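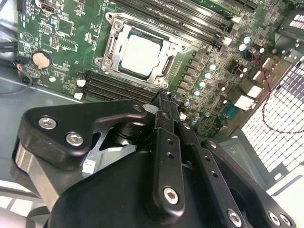

O segundo turno dos computadores usados

Na Drollmont, uma oficina de recondicionamento instalada num antigo armazém de cortiça, entram por mês 400 computadores de secretária vindos de escolas, escritórios e repartições. A maior parte tem menos idade do que aparenta. Um processador de há oito anos ainda chega para escrever textos, fazer contas e assistir a aulas.

O trabalho começa pela triagem. Os discos são apagados, as memórias testadas durante a noite e a pasta térmica substituída. O que não passa segue para peças - fontes, cabos, ventoinhas - ou para reciclagem.

O preço explica boa parte da procura. Um modelo novo da gama de entrada custa 700 euros na loja da cidade; um recondicionado, com garantia de um ano, fica por menos de metade. Desde novembro, a Cimmont, cooperativa de ensino com 4 escolas, compra ali todo o seu equipamento.

Falta resolver o transporte. As recolhas fora do distrito ainda dependem de carrinhas alugadas, e em certas semanas o armazém fica à espera de carga.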